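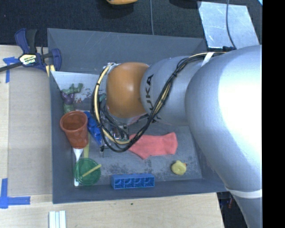

7장. 집기 작업 중 로봇이 멈췄을 때

7.1 시작하기 전에

이 장은 상자 안의 물건을 집어 올리다가 로봇 팔이 보호 정지에 걸렸을 때 어떻게 하면 되는지를 적은 것입니다. 처음 겪으시면 꽤 당황스러우실 거예요. 팔이 상자 안으로 손을 뻗은 채 꼼짝도 하지 않고, 화면에는 빨간 줄이 뜨고, 조금 전까지 잘 되던 일이 왜 안 되는지 알 수가 없으니까요. 천천히 순서대로 따라오시면 대개는 차 한 잔 식기 전에 다시 돌릴 수 있습니다.

저희 Geum 작업대에서 가장 자주 만나는 코드는 다음 두 가지입니다.

코드 103: 그리퍼 아래쪽에서 예상하지 못한 접촉이 감지됨
코드 126: 케이블 쪽에서 신호가 끊기거나 흔들림

두 코드가 한꺼번에 뜨면 126부터 처리해 주세요. 신호가 불안한 상태에서는 접촉 감지값도 그대로 믿기 어렵습니다.

주의: 팔이 멈춰 있다고 해서 안전한 것은 아닙니다. 보호 정지 상태에서는 구동 전원이 남아 있을 수 있습니다. 아래 1~3단계를 마치기 전에는 상자 안에 손을 넣지 마십시오. 오리 인형 하나 꺼내는 일이라도 마찬가지입니다.

7.2 안전하게 세우기

1. 티치 펜던트의 비상정지 버튼을 누릅니다. 이미 멈춰 있어도 누릅니다.
2. 운전 모드를 수동 저속으로 바꾸고, 모드 키를 뽑아 작업하는 분이 직접 지니고 계십시오.
3. 함께 있는 분들께 “들어갑니다” 하고 소리 내어 알리고 대답을 들으십시오. 조금 쑥스럽더라도 꼭 해 주세요.
4. 화면의 코드와 그때의 관절값을 기록지에 옮겨 적습니다. 전원을 껐다 켜면 관절값이 화면에서 사라지므로 이 단계를 건너뛰면 나중에 원인을 찾느라 고생하게 됩니다.

참고: 그리퍼가 물건을 물고 있다면 아직 놓지 마십시오. 놓는 방법은 7.4에 있습니다.

7.3 코드 126: 케이블 점검

손목을 감아 도는 케이블 묶음은 팔이 깊이 내려갈수록 당겨집니다. 상자 구석에 붙은 물건을 집으려고 손목을 크게 틀 때 특히 그렇습니다.

1. 묶음을 위쪽 팔에서 그리퍼 쪽으로 눈으로 따라 내려갑니다. 눌리거나 꺾인 곳, 피복이 벗겨진 곳이 있는지 봅니다.
2. 케이블 타이가 제자리에 있는지 확인합니다. 타이가 밀려 내려갔으면 잘라 내고 새것으로 묶되, 케이블이 손가락에 살짝 밀릴 만큼 여유를 두십시오. 꽉 조이면 보기에는 깔끔해도 며칠 못 가서 같은 코드가 다시 뜹니다.
3. 그리퍼 쪽 커넥터를 확인합니다. 뽑거나 꽂으실 때는 반드시 제어기 전원을 끄고, 기판과 가는 전선은 건드리지 않게 해 주세요.
4. 전원을 넣고 수동 저속으로 손목 축을 양쪽으로 천천히 돌려 봅니다. 그동안 신호값이 튀지 않으면 다음 절로 넘어갑니다.

주의: 피복이 벗겨진 케이블을 테이프로 감아 계속 쓰지 마십시오. 교체품은 Prevwood 창고의 625번 칸에 있습니다.

7.4 코드 103: 접촉 원인 찾기

1. 수동 저속에서 공구 좌표계를 끄고 기준 좌표계로 바꿉니다. 공구 좌표계로 두면 손목이 기울어진 만큼 엉뚱한 쪽으로 움직여 상자 벽을 긁기 쉽습니다.
2. 팔을 위로만 조금씩 올립니다. 옆으로 빼는 것은 그리퍼가 상자 테두리 위로 완전히 올라온 다음입니다.
3. 물고 있던 물건이 있으면 상자 바닥 가까이에서 그리퍼를 열어 내려놓습니다. 손으로 잡아당기지 마십시오.
4. 다시 비상정지를 누른 뒤 상자 안을 살펴봅니다.

Lonitthorpe 작업장의 Bakari Minja 님이 보내 주신 기록을 보면 원인은 몇 가지로 모입니다. 천이 손가락 사이로 말려 들어간 경우, 벽에 기댄 막대가 그리퍼 옆구리에 걸린 경우, 그리고 블록이 그리퍼 밑에 세로로 끼어 버린 경우입니다. 마지막 경우는 위에서 보면 잘 안 보이니 몸을 낮추어 옆에서도 봐 주세요. 투명한 컵도 조심하셔야 합니다. 깊이값이 비어 버려서, 로봇은 컵이 없는 줄 알고 그대로 내려가곤 합니다.

5. 걸린 물건을 치우고, 손가락과 그 둘레에 실밥이나 부스러기가 끼어 있으면 마른 붓으로 털어 냅니다.
6. 상자가 밀리지 않았는지 확인합니다. 클램프를 손으로 흔들어 보고, 상자 모서리가 기준 위치에서 벗어났으면 제자리로 옮긴 뒤 다시 조입니다.

7.5 다시 돌리기

상자에 손이 들어가 있는 사람이 없는지 확인하고 비상정지를 풉니다. 오류를 지운 다음, 물건 없이 접근 동작만 4회 저속으로 돌려 보십시오. 모두 문제없이 끝나면 자동 모드로 되돌리셔도 됩니다.

같은 코드가 또 뜨면 거기서 멈추시고, 기록지를 챙겨 전예린(Ye-rin Jeon) 님께 연락해 주세요. 접촉 한계값을 직접 올려서 넘어가시는 일은 없도록 부탁드립니다.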